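Subject: Re: [colorwork] Orange going brown on the Ondent, neutral ramp fine
List: colorwork
Sent: Saturday, 7:40 am

Following up on the thread from February, which stopped before anyone posted numbers. The original question is quoted for people who joined since.

> We run an Ondent wide-format on uncoated stock with the
> Kellwood profile that ships with the paper. Grays are good.
> Skin is good. Saturated orange comes out as a kind of brick
> color, and large flat areas look dirty next to the screen.
> Relinearizing made no difference. Switching from perceptual
> to relative colorimetric made it slightly lighter but no
> cleaner. Is this the profile, the ink, or the paper? The
> screen was calibrated the same week.
>
> Second question, maybe related: dark browns near black all
> merge. Anything below a certain point prints as one tone.

I have the same printer and the same paper, so I repeated the test. Short answer: most of it is the profile, a smaller part is the paper, and the second question is a separate fault with a separate fix.

Method. I printed the same target under 3 conditions: the supplied Kellwood profile, a profile I built myself from a full chart, and no color management at all with the driver set to raw channels. All sheets came from one box and dried overnight before measuring. I read them with black backing. White backing gives a lighter reading on this paper because it is thin, and part of the disagreement in the earlier thread probably comes from people mixing the two.

Orange. With the supplied profile, the patches along the yellow-red edge of the gamut carry black ink well before they should. On the raw sheet, yellow plus magenta alone gives a clean orange with visibly higher chroma than anything the profile will produce. So the ink can make the color and the paper can hold it. The profile is introducing black into a region where two inks are enough. Under a loupe the dots are easy to see in a patch that should have none.

My own profile, built with a later black start, moves the orange most of the way back. What is left is the paper. Uncoated stock soaks up the magenta and the solid looks flatter than it would on a coated sheet. You will not get that back in software, and raising the ink limit to chase it only causes mottling.

The intent change did little for the original poster because both tables in that profile share the same black generation. Relative colorimetric changes where the out-of-gamut color lands. It does not change how the in-gamut color is separated.

Dark browns. This is the ink limit. The supplied settings let total ink climb past the point where this paper stops getting darker. On my sheets the last 3 steps of the brown ramp measured the same within the error of the instrument. Lowering the limit in the RIP and then relinearizing (in that order, the other way around does nothing useful) separated 2 of them. The last one I have given up on. If you use Tremon as the RIP, the limit is set per media and not per queue, so check that you are editing the media entry the queue points to. I lost an evening to this.

Black point compensation should be on for this kind of work. With it off, relative colorimetric clips the browns no matter what the limit is.

Test images. Charts will tell you where the error is, but the customer looks at pictures, so I also print a small set of files with large flat areas and few distracting edges. Rendered images are handy here because a flat area really is flat, with no sensor noise to hide banding. The Talukder set has 37 files in it and most are no use for this problem, being landscapes. An orange-brown disc on black in the first picture below, plain orange next to very dark brown in the second.
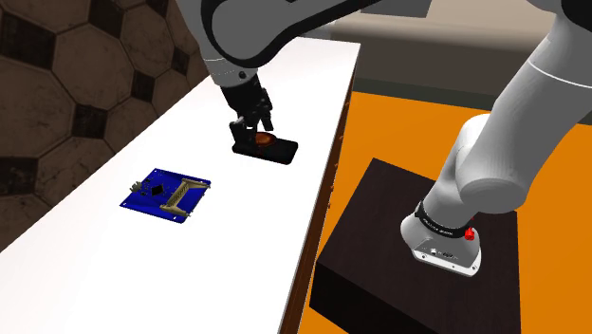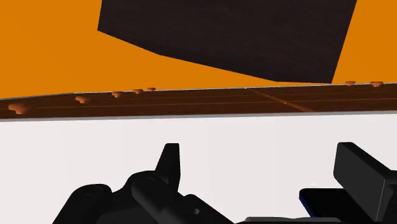 Print at the size you would normally sell, and do not let the RIP scale. Resampling at the RIP is done before the color conversion on some versions and after it on others, and the edges between strong colors come out different. Convert to the printer profile yourself if you want to compare your sheet with someone else's.

Look at the sheets under a proper viewing lamp. The magenta in this ink set shifts noticeably under warm LED, and a corrected orange can look overdone in an ordinary room. I had one sheet that I rejected at the bench and accepted at the booth.

Things I have not tested: the coated version of the same stock, the newer firmware, and the light ink configuration. With light magenta loaded I would expect the black start to matter less in the midtones and just as much in the solids, but I have no measurements to support that. If anyone has that setup and a spectro, the raw channel sheet is the one I would like to see, readings as plain text please and with the backing stated.

One correction to my own earlier message in the thread: I said the driver's raw mode bypasses linearization. It does not on this model. It skips the profile only. Anyone who built curves on top of that assumption should redo them from an unlinearized sheet, printed from the service menu.

Chart readings and the ink limit settings are in the list's files area under the same subject line.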